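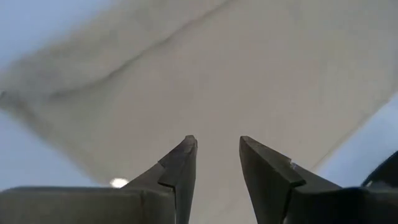

Drape is the way cloth hangs under its own weight, and it's my favourite topic in the whole course because you already know so much about it! You've been judging drape since you first pulled a blanket over your head. We sort cloth by eye long before we touch it: a big off-white piece like the one at the top of this handout reads as soft straight away, and most of us would guess it folds easily too. Tonight we try to work out what the eye is picking up, and then (the fun bit) we test whether the eye is any good at it.

Three things that get muddled

Softness, weight and stiffness are separate properties. A heavy wool coating can be soft and still hang in great rounded folds. A thin cotton organdie weighs next to nothing and stands up by itself. When you write in your swatch book, please give each one its own line. "Nice and floppy" is a fine first note, but follow it with something a classmate could check.

Weight is the easy one. We use grams per square metre, or gsm. The plain cotton from Vurna in your kit is 168 gsm, which makes a good middle-of-the-road shirt or light curtain. The brushed upholstery cloth from Tratlow is 600 gsm, and you'll feel the difference as soon as you lift the bolt. Cut a 10 cm square, weigh it in grams, multiply by 100. Cut carefully — a wonky square will throw your answer out by more than you'd think.

Stiffness is about how much the cloth resists bending. Fibre matters, yarn matters, and the weave matters enormously. In a plain weave every yarn goes over one and under one, so the yarns are locked in place by all those crossings. A satin weave floats its yarns over several others before tucking under, and with fewer crossings the yarns can slide past each other. Same fibre, same yarn, very different hang.

Then there's finish. Starch and some resin treatments stiffen cloth by sticking fibres or yarns together. Washing can take starch out again, so always note whether your swatch has been laundered.

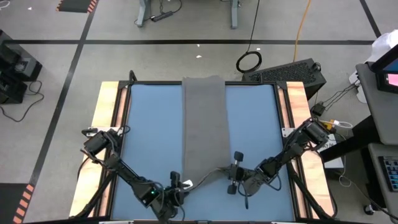 Direction: warp, weft and bias

Woven cloth does not behave the same way in every direction. Warp yarns run the length of the loom and are held under tension while the cloth is made, so cloth usually stretches least along the warp. Weft yarns go across and often give a little more. Pull at 45 degrees to both and you're on the bias, where the little squares between the yarns skew into diamonds and the whole cloth goes slinky.

Try it with the Kongkaew muslin. Cut three strips the same size, one along the warp, one along the weft and one on the bias. Slide each strip over the edge of a table, a bit at a time, and watch how soon the end bends down. Write down the overhang for each. The bias strip nearly always surprises people, and I never get tired of seeing the faces.

A few habits for the strip test:

- Press the strips first and let them cool flat. An old crease acts like a hinge.
- Test both faces. Many fabrics bend more easily one way than the other.
- Use single layers. Folding a strip makes it much stiffer, since the layers have to bend together.

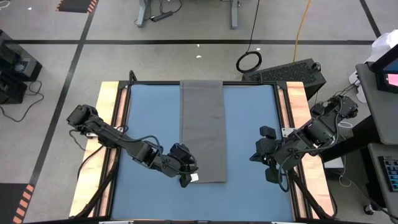
Once you have your overhang figures, compare them with a drape test. A round swatch sits on a smaller round support, the free edge falls into folds, and we trace the shadow it throws on paper. The share of the overhanging ring that the shadow covers is the drape coefficient. Stiff cloth hardly falls at all, so its shadow stays big: the Tratlow sample scored 87 percent in last term's class. Limp cloth folds in on itself and scores low.

Look at the shape of the shadow as well as its size. Two fabrics can share a coefficient and still look nothing alike, one with a few fat folds and the other with 9 narrow ones. Dressmakers care a great deal about this, and so should you when you get to the skirt project.

For next Wednesday

Read the chapter on weave structure in the Skola workbook and bring one garment from home that hangs in a way you love (or can't stand). Find the warp on it before you come. Seams and labels won't always help, so look for the selvedge in a hidden spot, or tug gently both ways. Finish your strip test table and bring the strips too, pinned by one end only so they stay flat.

Contact: Florencia Cabral, Skola textiles office | © Skola, course materials | Back to top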